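# Rent the gripper, keep the recordings

Molta will rent you a hand-held gripper with a camera on it, by the month, and take the recordings you make with it as part of the deal. I think small shops should say yes to the first half and push back hard on the second.

The offer is called Julelow. You get a kit in a padded case, a login, and a booklet of tasks to run through at your own bench. A person holds the tool and does the job by hand, the fingers do the gripping, and the footage goes off to train an arm that the shop may or may not lease later on. The base plan asks for 60 recordings per task. Our co-op in Gotport took the kit in December and had two people on it, Noémie Courtois from finishing and me.

The tool itself is fine. It sits well in the hand once you stop holding it like a drill. The fingers open wide enough for the parts we care about, mostly drawer pulls and hinge cups, and the trigger has a decent feel to it. Noémie found it tiring by mid-afternoon and went to shorter stints. The booklet suggests much longer ones, and I'd ignore that advice.
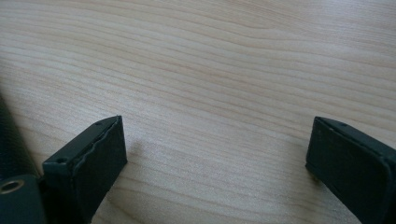
The pads matter more than anything in the brochure. If they're worn or seated badly, you find yourself favouring one side to get a clean grip, and then you've recorded a habit nobody wants an arm to learn. Molta charges for replacement pads. For something that wears out with ordinary use, on a rental, they should be in the price.

Support was good. Ánh Lý at Molta answered every question I sent, usually the same day, and told me flatly when a task wasn't suited to the kit. She talked us out of trying sanded edges. I'd like more vendors to do that.

My trouble is with clause 2 of the agreement. It gives Molta the right to reuse anything recorded on the rental kit, for any customer, with no end date. The way Noémie sets a hinge took her years to work out. Under the standard terms it goes into a pool that our competitors can rent from, and she gets nothing for it. Neither does the co-op, apart from a discount on an arm we haven't decided to lease.

People tell me this is how these services stay affordable, and I accept there's a cost to cover. Then put a figure on it. Offer one rate with sharing and a higher one without, and let the shop choose. I asked for that and was told it's under review.

We've kept the kit for another month on the tasks we consider ordinary: picking, placing, sorting hardware into trays. Baxter, our foreman, would like to add the hinge work. I've asked him to hold off until the clause is changed in writing, and Noémie has asked for the same.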